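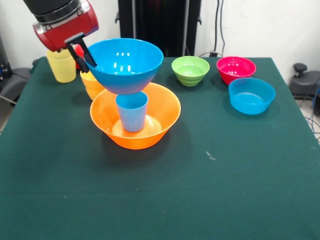

Projektbericht: Regeln für den sicheren und nachvollziehbaren Betrieb eines Greifarms beim Sortieren von Geschirr

Studienprojekt im Masterstudiengang Automatisierungstechnik, Hochschule Cesitz
Stand: 11. Februar 2024

1. Aufgabenstellung

Im Rahmen des Studienprojekts »Larnari« war zu untersuchen, welche Betriebsregeln für einen Roboterarm mit Zweifingergreifer gelten sollen, der Becher und Schalen aus Kunststoff auf einem Tisch umsetzt. Der Arbeitsplatz wird von mehreren Projektgruppen genutzt. Bis August lagen die Vorgaben nur als lose Sammlung von Aushängen vor, die sich in einzelnen Punkten widersprachen. Ziel war eine einheitliche Betriebsanweisung, die sich an den einschlägigen Normen orientiert und von Studierenden ohne gesonderte Vorkenntnisse angewendet werden kann.

2. Normativer Rahmen

Grundlage der Betrachtung waren DIN EN ISO 12100 für die Risikobeurteilung, DIN EN ISO 10218 für Industrieroboter sowie die Technische Spezifikation ISO/TS 15066 für den kollaborierenden Betrieb. Die Gruppe weist darauf hin, dass die Betriebsanweisung eine Risikobeurteilung durch die verantwortliche Stelle nicht ersetzt. Sie regelt ausschließlich den Ablauf am Arbeitsplatz.

Ein Aufenthalt im Arbeitsraum während der automatischen Bewegung ist nach der Betriebsanweisung nicht vorgesehen. Die Möglichkeit eines kollaborierenden Betriebs wurde geprüft und für die vorliegende Aufgabe verworfen, da der Greifer beim Fassen eines Schalenrandes eine Quetschstelle bildet, deren Bewertung den Umfang des Projekts überschritten hätte.

3. Regeln für den Aufbau

3.1 Der Tisch ist mit einem einfarbigen, matten Tuch abzudecken. Falten sind vor Beginn glattzustreichen.

3.2 Auf dem Tisch befinden sich nur Gegenstände, die zur jeweiligen Aufgabe gehören. Werkzeug, Trinkgefäße und Mobiltelefone sind außerhalb der Reichweite des Arms abzulegen.

3.3 Ineinandergestapelte Schalen und Becher gelten als ein Gegenstand, solange die Aufgabe kein Vereinzeln verlangt. Der Stapel ist im Protokoll als solcher zu kennzeichnen.

3.4 Kabel sind außerhalb des Schwenkbereichs zu führen. Lose Schlaufen neben dem Tisch sind vor der Freigabe zu befestigen.

4. Regeln für den Betrieb

4.1 Vor jeder Versuchsreihe ist der Not-Halt zu prüfen. Die Prüfung wird im Protokoll mit Uhrzeit vermerkt.

4.2 Die Geschwindigkeit am Greifer beträgt beim Einrichten höchstens 100 mm/s, im automatischen Ablauf höchstens 500 mm/s. Eine Erhöhung bedarf der Zustimmung der Laborleitung.

4.3 Der Abstand der bedienenden Person zur Tischkante beträgt während des automatischen Ablaufs mindestens 600 mm.

4.4 Wird eine Schale über einem anderen Gefäß geführt, ist die Höhe so zu wählen, dass auch ein darin stehender Becher nicht berührt wird. Maßgeblich ist der höchste Punkt des unteren Gefäßes einschließlich seines Inhalts. Diese Regel fehlte in den früheren Aushängen vollständig.

4.5 Ein herabgefallener Gegenstand wird erst nach dem Stillsetzen des Arms aufgehoben. Der Durchgang ist als abgebrochen zu werten und darf nicht nachträglich ergänzt werden.

5. Erprobung

Die Betriebsanweisung wurde in 179 Durchgängen angewendet. Für die Protokollierung kam die im Labor eingeführte Vorlage »Bravo« zum Einsatz, die um Felder für Stapel, Abbruchgrund und Freigabe erweitert wurde. Rückfragen betrafen vor allem die Regeln 3.3 und 4.4. Bei Regel 3.3 war unklar, ob ein Stapel beim Umsetzen als Ganzes zu greifen ist. Der Wortlaut wurde daraufhin in der vorliegenden Form gefasst. Regel 4.4 bezog sich im ersten Entwurf allein auf die Randhöhe der unteren Schale und wurde um den Inhalt erweitert.

Die Firma Drarkska stellte für die Überarbeitung eine Musteranweisung aus dem Bereich der Verpackungstechnik zur Verfügung. Aus ihr wurde die Gliederung in Aufbau und Betrieb übernommen.

6. Offene Punkte

Nicht geregelt ist bislang der Wechsel der Greiferfinger. Ebenso fehlt eine Vorgabe, in welchen Abständen die Einweisung zu wiederholen ist. Beide Punkte wurden der Laborleitung schriftlich übergeben. Die Betriebsanweisung hängt in der Fassung 2 am Arbeitsplatz aus; ältere Fassungen sind zu entfernen.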